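De: Herman Pangaribuan
Para: lista oficina-madeira
Assunto: Re: tampo de ripas, acabamento e limpeza
Data: 9 de nov. de 2022

Sosina Derese escreveu:
> O tampo de Asulari ficou com manchas baças depois da segunda
> demão de óleo. Lixo tudo ou basta mais uma demão?
> E convém prender as ripas com travessas por baixo?

Sosina,

Não lixes tudo. Passa grão 240 só nas zonas baças, no sentido das ripas, aspira e aplica uma demão fina. Retira o excesso ao fim de 40 minutos e deixa curar 24 horas antes de pousar frascos ou caixas. O óleo Segura demora mais a secar nas ripas avermelhadas do que nas claras — no nosso tampo a diferença notava-se ao tacto. 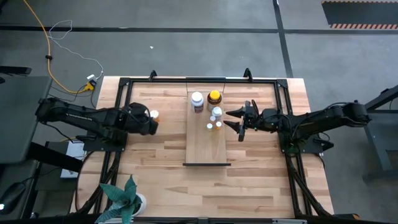

Quanto às travessas: se as ripas estão coladas ao longo de todo o comprimento, dispenso-as. Se as puseres, abre furos oblongos, senão a madeira não trabalha e abre fendas nas juntas. O nosso tampo mexe cerca de 2 mm na largura entre setembro e o inverno.

Para a limpeza corrente, pano húmido bem torcido e sabão neutro. Nada de álcool. As tábuas soltas levam o mesmo óleo, nas duas faces, para não empenarem.

A Abrehet tem a ficha do óleo, referência 457. A 872 é a versão com cera e não serve para retoques.

Falta-me saber a espessura do teu tampo. O Desta pediu as medidas para a encomenda da Bisine.

Herman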